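Visit to Ollenberg: is the handling cell worth the money?

Beryl Nuttall asked me to go and look before she put anything in next year's equipment request, so I drove over to the Ollenberg demo floor with a notebook and a bad attitude. We refurbish desktop machines. Processors come out of old boards, get sorted, get tested, and go into other boards. It is fiddly work and people get tired of it by two in the afternoon. I get why a salesman would smell money.

The tour started with coffee and a slide deck, which I won't repeat. Evie Bunting from their applications group took over after that and she was a lot more useful. She let me stand at the cell for most of the morning and didn't try to talk over it.

What they are selling is called the Torier package. You get the arm, a two-sided gripper, a camera mounted down by the gripper, the fixture tray and one year of software. The job they had set up was processor handling, close enough to ours that I couldn't complain it was a toy.

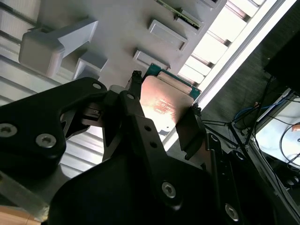 My first question was about the tray. It is shaped for the parts, with raised blocks and pads all over it, and that means somebody has to design it and somebody has to pay for it. The base quote covers one tray. We handle 4 package sizes in a normal month, and more when a school district clears out a storeroom. Evie said extra trays are "priced on application." I have bought enough equipment to know what that does to a budget.

Second question was glare. The top of a processor is shiny metal and we sort by the markings on it. From certain angles the light washes them right out, and I'd like to know how the camera is supposed to read what I can't. She said lighting can be tuned on site. Fine, but tuning is billed by the day, and the quote has no days in it.

Then wiring. There were black cables hanging all around the demo cell. I asked whether ours would come dressed and routed and was told that's "an integration item." Our electrician will have opinions.

I also asked for a cycle count I could take home. They gave me a printed sheet from a test at their Tindall site: 505 good placements out of 574 tries. I did the arithmetic in the parking lot and it comes out just under 88 percent. The sheet doesn't say what happened to the other 69. Dropped? Put down crooked? Bent pins? For us those are three very different bills, and I've asked for the breakdown in writing.

The other outfit on Beryl's list is Flirnel, who rent instead of sell. I haven't seen theirs run. Renting looks expensive on paper, but we could send it back, and I can't say that about a Torier.

What I'd put in the request for now:

No purchase this cycle. A line for a paid trial in August, using our own mixed stock. I'd send 500 processors, scratched ones included, and have one of our people there the whole time with a tally sheet.

A fixed price for all the trays we need, before the trial starts.

Spare fingertips quoted separately. They are small parts that do all the touching, and I couldn't get a straight answer on how long a set lasts.

Training for two people. The quote has one, and people take vacations.

Evie did say she would rather lose the sale than have the cell sit under a sheet. I believe she meant it. She doesn't set the prices, though, and the man who does left before lunch.

Beryl has the quote and the Tindall sheet. If anyone on the bench wants to add questions, get them to her before she calls Flirnel.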